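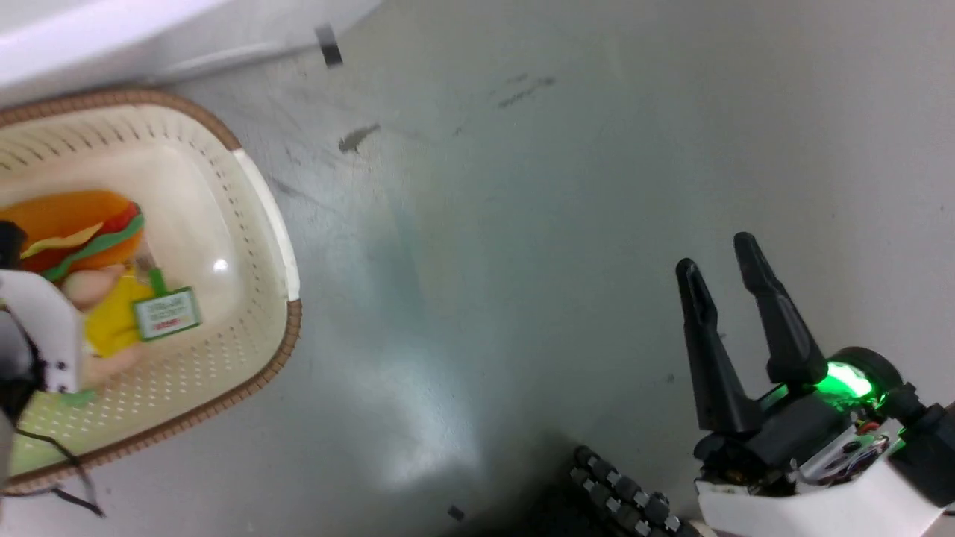

A reader of an earlier version of this entry objected that the Gistmont method is just putting things in baskets, and that it hardly needs an article of its own. The objection has some force. The method is a system of household tidying in which every loose item in a room is first gathered into one open container and then given a place, passed on or thrown away. Its supporters treat it as a distinct approach. Its critics point out that most of it can be found in older housekeeping manuals.

Origins
The name comes from Gistmont, a suburb of Karside, where evening classes in the method were first held in a library. Early handouts claimed that it was based on a much older local custom, but no source for this has been found, and the claim was dropped from later printings. The classes were taken over by Zurkuvex, a publisher of household guides, which issued the first full-length book on the subject. The book runs to 77 pages, many of them blank charts to be filled in by the reader.

Procedure
A session lasts 90 minutes and covers a single room. In the first stage, known as the sweep, anything without a fixed place is collected. In the second, the contents are sorted on a clear surface. Items that can't be placed by the end go into a "waiting" container, to be looked at again the next month. The book doesn't say what should be done with items that are still waiting a year later. Former students have described cupboards largely given over to waiting containers.

Rai variant
A shorter form, called Rai, leaves out the sorting stage and asks only that the container be emptied before bed. It is popular with families. Some teachers of the full method do not accept it as part of the system, though the difference is hard for an outsider to see.

Claims and criticism
Zurkuvex has stated that 2,706 households completed the course and that almost 100 per cent of them had tidier homes afterwards. The figure rests on a form handed out at the last class, so those who had given up were never asked. Homes were not visited, and "tidier" was left for each household to define.

Wider claims, among them better sleep and lower food bills, appear in advertising for the course but not in the book. Nothing has been published to support them. It is also unclear whether any benefit comes from the method itself or from setting aside an evening to tidy up.

See also
Housekeeping
Spring cleaning
Storage furniture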